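Snacks and plush toys lined up on the bed: does it really save space?
Wotdale Home Boards, Small Rooms

pomura9
I keep reading that a row against the wall is "storage." Mine is snacks, boxes and plushies at the back of a cartoon blanket. Not convinced. 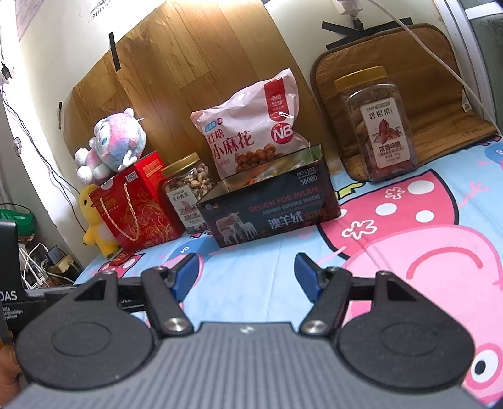 dreltholm
Food on a bed means crumbs, whatever you call it. Get a shelf.

pomura9
A shelf needs a wall I'm allowed to drill.

kettle_200
Crumbs only if you open the bags there. I've done it since July, no trouble.

dreltholm
Since July, and you've washed that blanket how often?

kettle_200
3 times. Fine, maybe not enough.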